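Labeling Grasp Phases in Fruit Pick-and-Place Episodes

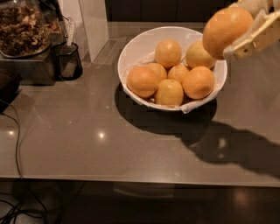 Grabner

Episode-level success labels are cheap to produce but say little about where a grasp policy fails. The procedure on this page splits each episode into phases, so that failures can be counted by phase and training samples can be weighted accordingly. It was written for the citrus task in the Cindura set, where one fruit at a time is moved into or out of a lined bowl. It should carry over to other rounded objects with little change.

What you need

You need the head camera video, the gripper opening signal and the wrist pose, all on a common clock. Resample everything to 15 Hz before you start. The Prekon export script does this, but it does not check for dropped images, so compare the stream lengths yourself.

Step 1. Find contact

Plot the gripper opening against time. Mark contact at the first sample where the opening stops shrinking while the close command is still active. With citrus the curve bends slowly – the skin gives a little – and a fixed threshold fires late. Use the slope instead, over a window of 500 ms.

Step 2. Find lift

Mark lift when the wrist has risen 2 cm above its height at contact. Check the head view at that sample. A fruit can be held above the rim and still hide part of another one behind it, so do not use the visible area of the target as a lift signal.

Step 3. Find release

Mark release at the first sample where the opening grows under an open command. If the opening grows with no open command, label the event as a slip and end the episode there.

Step 4. Review the liner cases

A thin liner can fold over the rim and leave a loose flap outside the bowl. If a finger closes on liner and fruit together, the opening curve looks normal and Step 1 will pass it. Review these by eye and add the tag "liner".

Step 5. Write the weights

Samples between contact and lift get double weight. All others stay at one. Do not reweight slips, as this made training unstable on our side.

Result

We trained the same policy on 63 labeled episodes, with and without phase weights. The weighted version dropped fewer fruits between contact and lift. Release errors did not change. We have not tested the weights on Hustilach, where the gripper reports force and Step 1 could be replaced by a direct reading.

Known problem: shadows of the arm and fruit on a polished counter can be picked up by the segmentation model as part of the object. Mask the counter before running it.

Related
Clock alignment for Prekon exports
Slip detection without force sensing
Cindura episode format, May update
Masking reflections on glossy surfaces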